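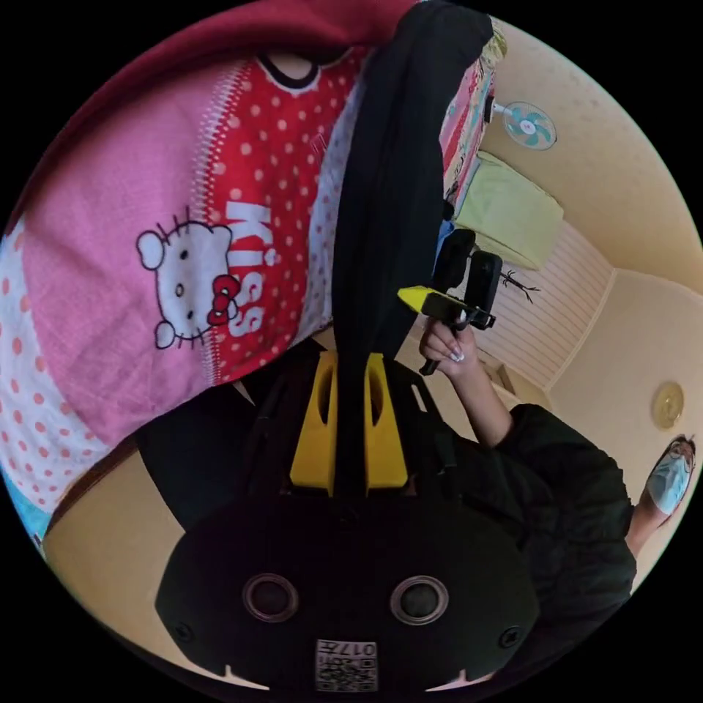

Ewan Henare: Thread count is a scam and I'll say it again. Once you get past what physically fits in a square inch they're just counting plies. My mother's sheets were 185 or so and they outlived two mattresses and a marriage.

Posted in: Bedding & Linens > Does anybody still buy printed sheets as an adult?

drusel_fan
Ewan, the question was about printed sheets. You do this in every thread.

Ewan Henare
And every thread needs it. Printed sheets are where the scam is worst, by the way. They put the fancy number on the package and then run the print on one side of something you could strain soup through.

Lucero Cuadros
OK, back to my original question, for those who skipped it (all of you). I'm 41 and I have bought beige sheets for so long that I can't find the bed in bad light. I want characters. I want dots. What I need to know is whether the colors hold up, mainly reds, because my last red thing turned a full load of undershirts the shade of canned salmon.

hemstitch
Reds are the worst for it. Wash cold, alone, three times before it goes near anything you like. I put a cup of vinegar in the first one. Some people say that does nothing.

pillowtax
It does nothing. Modern dyes don't care about your vinegar. You're making salad.

hemstitch
My sheets have been fine for six years, so I'll keep making salad.

drusel_fan
Drusel used to do a kids' line that came in queen, which tells you who was really buying it. Polycotton, never faded, never wrinkled, never breathed either. I slept in a set all through one August and woke up poached.

Lucero Cuadros
Is the Drusel stuff still around?

drusel_fan
Only secondhand. They went all gray and "oat" a while back. Hendum still does prints but the fitted sheet has elastic at the corners only, so by about 3 a.m. you're lying on the mattress with a wad of cartoon under your knees.

nightshift_dee
Agree on Hendum. I returned mine. The lady at the counter asked if the child hadn't liked them and I said no, he hadn't.

Ewan Henare
Buy flat sheets and learn to do corners. Takes a minute. Then you don't depend on anybody's elastic.

pillowtax
There he is.

hemstitch
He's right about this one, though it hurts. Flat sheets also wear more evenly, you can turn them end for end. Doesn't work so well if there's a big face printed at the top, as then you get the face at your feet.

Lucero Cuadros
I could live with a face at my feet. It would be company.

nightshift_dee
If you want cotton, look for bedding sold by the yard and hem it yourself. Check the width first - quilting cotton is too narrow for anything past a twin unless you like a seam down your spine.

Ewan Henare
And ignore the thread count.

Lucero Cuadros
Ordered a flat set, cotton, very red. Going in cold and alone tonight. Vinegar on standby, sorry pillowtax.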